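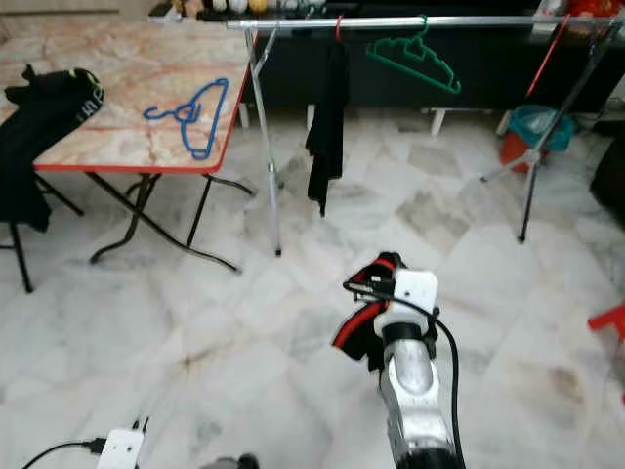 Figure 6. Folding table with blue hanger, tiled floor.

6 min read
27 shares

Section 7. Setting Up Nomination Records

This section covers the creation of nomination records in Kirkier for posts that need a confirmation vote. It applies to cabinet posts, agency heads, and board seats. Elected offices are handled in the Offices module and can't be entered here.

Revised 20 Jun 2019. Screens in older releases may use the term "candidate" in place of "nominee." The fields are the same.

7.1 Before you start

You need an account with the Clerk or Records Editor role. Viewer accounts can open nomination records but the Save button is grayed out.

Have the following at hand:

- The signed nomination letter, scanned as a single PDF
- The post code from the Jorkham post list
- The name of the body that will hold the vote
- The date the letter was received by the clerk's office

Note: The date on the letter and the date of receipt are often different. Kirkier counts all deadlines from the date of receipt.

7.2 Create the record

1. From the main menu, select Nominations, then New.

2. Enter the post code. The post title, department, and term length fill in by themselves. If the title shown is wrong, stop and check the code against the post list. Do not type over the title.

3. In the Outgoing Holder field, select the person now in the post. If the post is vacant, select Vacant and enter the date the vacancy began.

4. Enter the nominee's full legal name. A short form used in public goes in the Display Name field.

5. Select the nomination type:
 Full term: the nominee would begin a new term.
 Remainder: the nominee would finish a term already under way.
 Acting: no vote is required. The record skips the hearing stage.

6. Attach the nomination letter.

7. Select Save as Draft.

The record now has a number and a gray status bar. Drafts are visible only to accounts in your own office.

Caution: Do not create a record from a press report or a verbal notice. A record with no letter attached can be saved as a draft, but it will be removed after 27 days and its number will not be used again.

7.3 Assign the hearing

1. Open the draft and select the Hearing tab.

2. Choose the reviewing committee. Only committees with authority over the department are listed. If the right one is missing, the link must be added under Settings > Bodies by an account with the Clerk role.

3. Enter the hearing date, or leave it blank if none has been set. A blank date shows to the public as "To be scheduled."

4. Set the notice period. The default is six days. A shorter period needs a waiver code from the presiding officer's office.

5. If two committees share the review, select Add Body and repeat steps 2 through 4. The first committee entered is treated as the lead, and its vote is the one that moves the record forward.

Note: Records received in November of an election year may carry over to a new session. Check Carry Over on the Hearing tab if your rules allow it. When the box is left clear, the record closes on the last day of the session with the status Returned.

7.4 Disclosure forms

Financial disclosure forms are received through the Joshi form service and are matched to the nomination by record number.

1. Select the Disclosure tab, then Request Form.

2. Enter the nominee's email address and select Send.

3. When the form comes back, the tab shows a yellow dot. Open the form and confirm that each page is signed.

4. Select Accept or Return for Correction. A returned form needs a comment of at most 495 characters.

Caution: Accept is final. An accepted form is copied to the public file at the next nightly update. Home addresses must be blacked out before this step. Kirkier does not do this for you.

7.5 Publish

1. Open the record and select Check. Missing items are listed in red.

2. Correct each item and run Check again.

3. Select Publish. The status bar turns blue and the nomination appears on the public list.

After publishing, the post code and nomination type are locked. To change either one, withdraw the record and create a new one.

7.6 Withdrawals

Use Withdraw only on written notice from the nominating authority. Attach the notice, enter the date of receipt, and select Confirm. The record stays on the public list with the status Withdrawn. A second nomination for the same post gets its own record and does not take over the hearing date of the first.

7.7 Common messages

"Post already has an open nomination." An earlier record for this post has not been closed. Search by post code with the Show Drafts box checked.

"Body not in session." The hearing date falls in a recess. Choose another date or update the session calendar.

"Form service not reached." The Avport gateway is offline. Wait and select Request Form again. Requests are not queued.

For entering roll call results after the hearing, see Section 8.

6 comments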